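### 3.2 Sink contents at the end of washing up

Most of the earlier work on kitchen clearing stops at the table. Plates stacked, carried over, done. What happens in the basin gets a line or two at best (Ruiz-Ortega does give it a page, but only for double sinks). We looked at single basins, 381 sink visits in the Clodow households, all coded by Esperanza Kincaid and then a second pass on 200 of them. Coding sheet in Appendix B.

Three codes for where an item is: on the basin floor, on the rim, on the counter. Rim was the hard one. Large shallow basins and pans get leaned over the edge, half in half out, and the first pass coded these as "counter" in one household and "floor" in the next. We now code anything touching the rim as rim, even when it leans. Small bowls are nearly always floor. A bowl with water left in it gets the extra code W, no matter how little water their is.
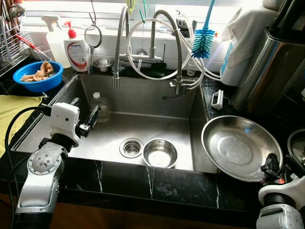 Figure 2. Single stainless steel sink, dark marble counter. Small bowl on the basin floor (floor, W), large shallow basin leaning over the right rim (rim), bottle with white cap toward the back left (floor).

Strainers were left out of the item counts. They belong to the sink, even when lifted out and put somewhere else. Same for faucets, hoses and filter units on the back ledge, though these do take up room and probably push people toward the front half of the basin. Not tested. The Flomitz protocol counts strainers as items, so our totals can't be compared with theirs directly.

Bottles: coded by position only, contents not recorded. Agreement betwen the two passes was good for floor and counter, weaker for rim, see Table 4.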